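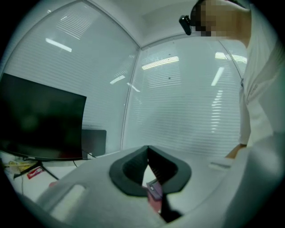

Kilten Building, second floor
Quarterly fire and general safety walk-through
Date: 2023-08-14
Inspected by: Kumiko Shibata
Copy to: Themba Swanepoel, building office

Marks used: OK, FIX (open item), N/A. Comments go under the line they belong to.

1. Exits and stairways

East stair door closes and latches by itself: OK
West stair door closes and latches by itself: FIX
Closer arm is weak. Door stops two inches short of the frame unless pushed. Same comment as last quarter. Work order 61 is still open.
Exit signs lit: OK
Stair landings clear: FIX
Flattened boxes on the west landing. Moved to recycling during the walk, but leave this open until the next check.
Corridor width kept clear: OK

2. Extinguishers and alarms

Tags current: OK, next service due October
Pressure gauges in the green: OK
Extinguisher by the copy room at correct height: FIX
Bracket has slipped. Drandach to rehang it when they come for the annual service.
Pull stations not blocked: OK
Smoke detector covers removed after painting: OK
Emergency lights, 30-second button test: FIX
Unit outside the Miyazaki room went dim after 20 seconds. Needs a battery. The others held.

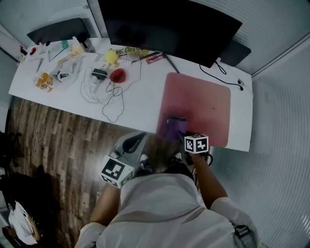
3. Electrical

Panel doors closed, three feet clear in front: OK
Panel schedule readable: FIX
Breakers 14 and 16 are still labeled for the old kitchen. Themba has the updated list and will print it.
No power strips plugged into other power strips: FIX
Found one pair behind the reception desk. Unplugged and told the front desk.
Space heaters: N/A this season
Outlet covers in place: OK

4. Kitchen and restrooms

GFCI outlets trip and reset: OK
Microwave vent clean: OK
Under-sink storage: FIX
Bleach and ammonia cleaner on the same shelf. Separate them. The Fultarero crew was asked to keep the ammonia cleaner in the janitor's closet, and the closet has room.
Hot water at restroom taps: OK
Floor mats flat at the edges: OK

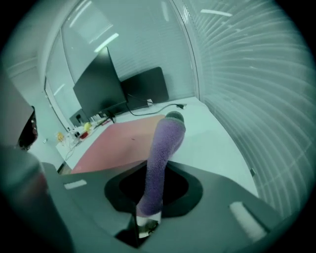 5. Storage and paperwork

Ceiling clearance of 18 inches below sprinklers: FIX
Top shelf in the supply room is too full on the left side. Take down the binders.
Shelving anchored to wall: OK
First aid kit stocked: FIX
Short on gauze and burn gel. Eye wash is in date.
Evacuation map matches current layout: OK
Floor warden list posted: FIX
List still shows two people who moved to the fourth floor.

Follow-up: west stair closer first, then the emergency light. Send photos of finished work to Kumiko with the item number.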